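From: Niloufar Taheri
To: romura-sewing list
Date: Apr 22, 2024
Subject: Re: Washing bright cottons before cutting

> I have the Garier cotton and want to start on the lining. Do I need
> to wash it first? And is the Pirnen thread any good for this, or
> should I order something heavier?

Yes, wash it. I skipped that step in September and the lining came up short after the first wash. I had to unpick the whole hem. The rest of my answers are below, in the order I would do the work.

1. Washing

Wash the cotton alone at low heat and dry it the way you will dry the finished piece. Zigzag the raw edges first or they tangle. Orange and red are the ones I worry about. Do a second wash if the water still has color in it - Salehi sells color sheets, but an old white rag in the drum tells you the same thing.

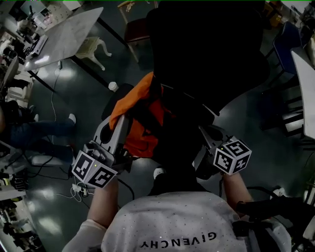
2. Cutting

Press it flat and let it cool before you pin. The lining pieces all go on the straight grain. Leave the selvage off, it puckers.

3. Thread

Pirnen is fine for the lining. Save the heavier thread for the straps. I buy the 400 yard spools and one does a bag with some left over. Stitch length 2.5 for seams, longer for basting.

The pattern sheet on the list page still has the old strap length. It should say 18 inches, and I will send the corrected copy when I have it scanned.

Niloufar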